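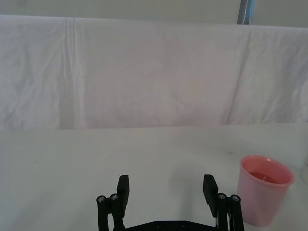
Wrist view segmentation, part two: edges, chrome and thresholds

Monday got spent on the segmentation node again. The planner (Vakik, our branch) only accepts a target when it gets a closed mask and a depth estimate with variance under the limit. On a white table against a white sheet, the mask is the weak half of that pair.

The pink cup is easy. Saturation alone separates it from the table, even down low where the plastic gets pale. My trouble is with objects that leave the view at the side. A clear container with only its outline showing at the right border used to come back as a second cup, merged with the first. I now drop any mask that touches the image border for more than 70 pixels, and the planner treats that region as occupied space. It costs us some reach on that side. I can live with it.

The folds in the cloth also produced false edges. Raising the gradient threshold removed most of them and took the shoulder of the cream bottle along. I put the threshold back and masked out everything beyond the table edge, using the plane fit from Bratomus. The fit runs once per approach and takes 300 ms, too slow for the control loop but fine before it.

The dark speck on the table turns out to be a decent feature for checking frame-to-frame drift. I have not added it to the code.
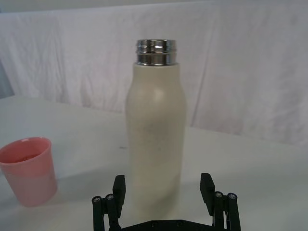
Open items on the bottle

The metal neck still breaks the depth estimate. The threads reflect in bands and the matcher locks onto the wrong one, so variance goes up just as the fingers come level with the body. For now I crop the neck and estimate from the matte part only. Imelda Quiambao suggested fitting a cylinder to the body and ignoring depth above the shoulder, and that branch is half written.

The fingers are masked with a static polygon per opening width. Linear interpolation between widths is off by a few pixels near the screw heads, so those get their own margin.

Replay set is 400 approaches, and the branch gets merged when it passes all of them with the border rule on. Config changes are in the Grutex repo under the February tag.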